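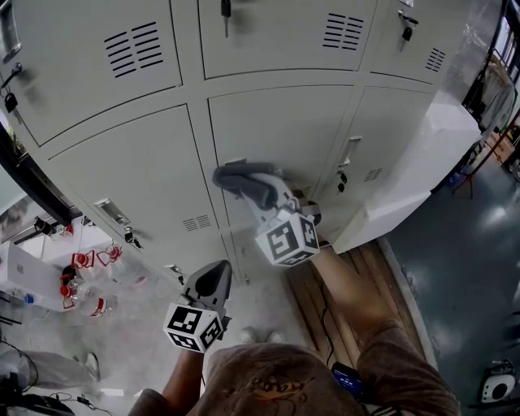 How to get ready for your flu shot at the Lelville clinic

Flu shots are back, and getting one is so easy now! Book through the Kyei page or call extension 162. Morning slots go fast, so try for one after 3 p.m.

Wear short sleeves, eat something first and bring your card plus a list of any medicines you take. Tell the nurse about allergies or past reactions before the shot (even small ones).

Plan to sit for a bit afterward. Keep that arm moving through the evening – a sore shoulder is common and usually fades in a day or two. Drink plenty of water too!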